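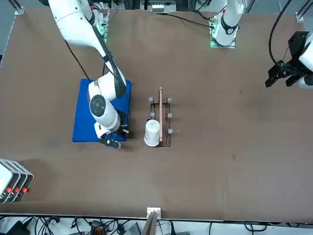 Routine Changes at Home and Kids With Attention Problems
Final project report, Family Studies
14 January 2018

What I wanted to find out

Parents of kids with attention and behavior problems get told "keep a routine" all the time. Wanted to know what they really do at home, and how much of it lasts past the first week or two. My own brother was diagnosed in second grade, so I went in with opinions. Tried to keep them out.

What I did

Online survey through the Hunis parent network, plus paper copies at the Randberg family center. Sent out 556 invitations, got 200 back. Threw away the ones with only the first page done, those are not in the 200. Then longer talks with 18 parents, mostly by phone, mostly after bedtime.

Questions were about mornings, homework, meals, screens and correcting behavior. The homework section was too long and I would cut it next time.

What parents said

Mornings are the worst. Came up in nearly every phone call. Shoes, teeth, the bus. Several parents said they repeat the same instruction over five times before anyone moves, and by then everybody is yelling.

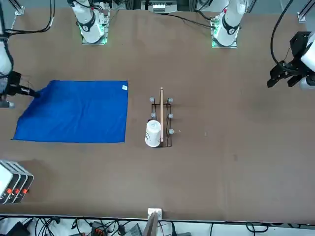 Picture charts on the fridge got the most praise but also got dropped the fastest. One mom made a new one every month — her son stopped looking at it once he knew it by heart. Timers lasted longer. Reward jars were mixed, brothers and sisters got jealous and that caused it's own fights.

Most parents on the phone said they pick which things to correct and let the rest go. They felt guilty about this. The Sutter handbook we read in class tells parents to do exactly that, so I think the guilt is worth a study by itself.

Problems

Only parents who had time answered, so the most tired ones are probaly missing. No kids were asked anything. I started calls in May and lost some families when school let out. Also did not ask about medicine, and people brought it up anyway, so those notes are messy and I left them out.

Still to do

Put the phone notes into Zeltel and code them properly. Fix table 2. Ask the family center if they want a copy.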